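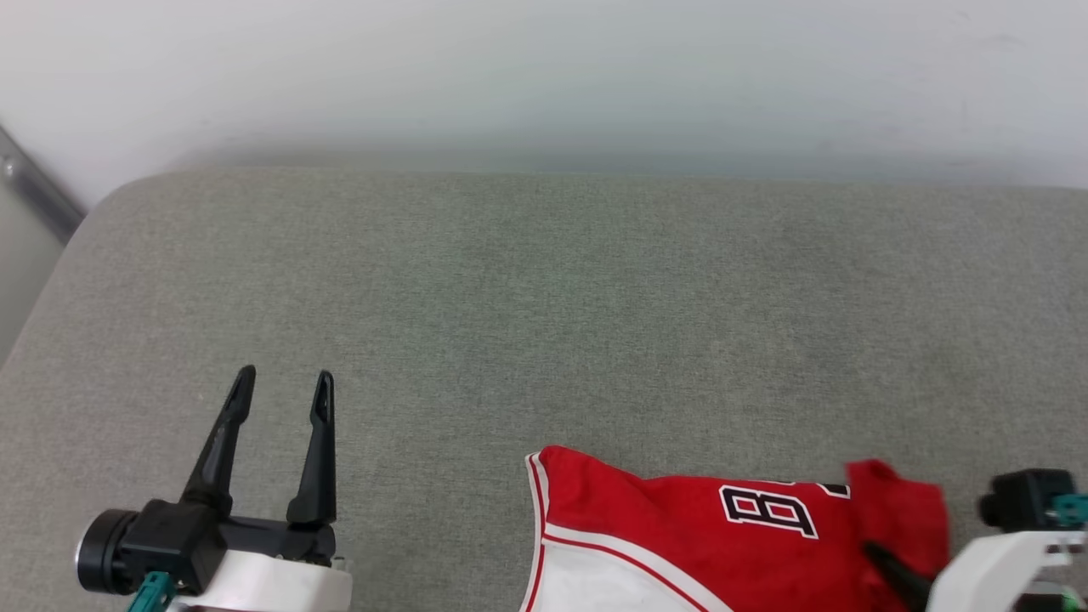

Unit 2: Garment handling at Tisten
Course notes, Shufen Liang

Before the change, one sorter handled up to 1,000 garments per shift. A two-gripper cell now does the picking and spreading. Soft items such as a mesh jersey have no fixed shape, so each grasp point must be found again.

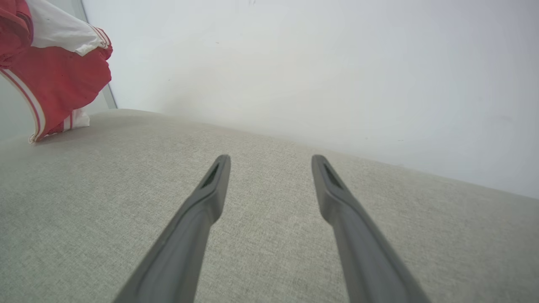

Sorters moved to fault clearing and final checks. Retraining took 21 hours per person. Read Pinau, section 2, on job grading.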